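# How to Clean and Store a Suitcase Between Trips

Most of us come home from a holiday, drag the case through the door, take out the washing and shove the whole thing under the bed until next time. I did exactly that for years, and then one May I opened mine to pack for a long weekend in Gremville and was met with a smell I can only compare to a damp tent. My friend Yulan Guo very kindly lent me hers, and I spent a good part of the train journey promising myself I would do better. So this is my routine, such as it is, and it takes up very little of an afternoon once you've done it a couple of times.

## What you'll need

- A vacuum cleaner with the narrow nozzle and the small brush
- 2 soft cloths and an old toothbrush
- Washing-up liquid
- Bicarbonate of soda
- A plain candle stub or a bit of beeswax
- A cotton bag or an old pillowcase

## Start with the inside

Empty everything, and I do mean everything. Go through the mesh pockets, the little flap at the back, and whatever hidden compartment the makers thought you'd like for your passport. I have found hotel pens in there, and once a very elderly mint.

Lay the case open on the floor and vacuum the lining with the narrow nozzle, pushing it right into the corners where sand likes to live. If the lining lifts out (some of them fasten with a zip or a few poppers), take it out and wash it by hand in lukewarm water. If it doesn't, wring a soapy cloth out until it's barely damp, wipe the lining all over, and then go over it again with a clean one.

For smells, put 80 grams of bicarbonate of soda in an open dish, stand it inside the case, close the lid over it without zipping, and leave it overnight. A really stubborn case may want a second night. My neighbour Horațiu Ardeleanu swears by coffee grounds instead, but I've tried it and I came away with a case that smelled of damp tent and coffee.

## Then the outside

Hard cases are much easier than fabric ones. Put a small squirt of washing-up liquid into a bowl with 350 ml of warm water and wipe the shell down. If yours has grooves, wrap the cloth round one finger and run it along each of them in turn, or use the toothbrush if the dirt has been there a while. Scuffs often come off with a melamine sponge, but do try it on the underside first, as it can dull a glossy finish.

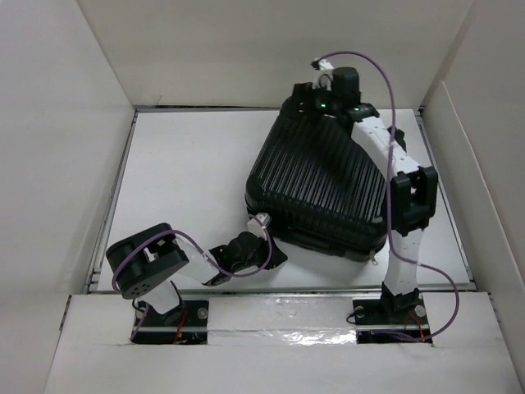
**Can I use the same soapy water on a fabric suitcase?**

The same mixture is fine on most fabric cases, as long as you brush the loose dirt off first and keep the cloth only just damp, so the padding underneath doesn't get soaked. Work on a small patch at a time and let the case dry standing open.

## Zips, wheels and handles

Run the dry toothbrush along the zip teeth to get the fluff out, then rub the candle stub lightly up and down both sides and open and close it a few times. It will feel stiff at first and then, quite suddenly, lovely. Wipe away any crumbs of wax afterwards or they'll end up on your jumpers.

Wheels collect hair, and plenty of it. Turn the case upside down, snip through the tangle with nail scissors and pull it out with tweezers. My old Herneck had a wheel that squeaked through every station I ever took it to, and all it wanted was a good clean and one drop of silicone lubricant! Pull the handle out to its full height as well and wipe the tubes, then push it down and up again before you put it away.

## Putting it away

Let everything dry completely, which in my house in winter means a full day near (though never on) the radiator. Pop the pillowcase over the top to keep the dust off, and stand the case upright if you've got the room. Try not to stack heavy boxes on a hard shell, as it can bow over time.

If you have several cases, nest them like Russian dolls, with a sheet of newspaper between each one. Lofts and garages are all right if they're dry, but a wardrobe is better. I keep my spare luggage tags, the little padlock and the travel adaptor in a cloth bag inside the smallest one, with the padlock code written down in the kitchen drawer.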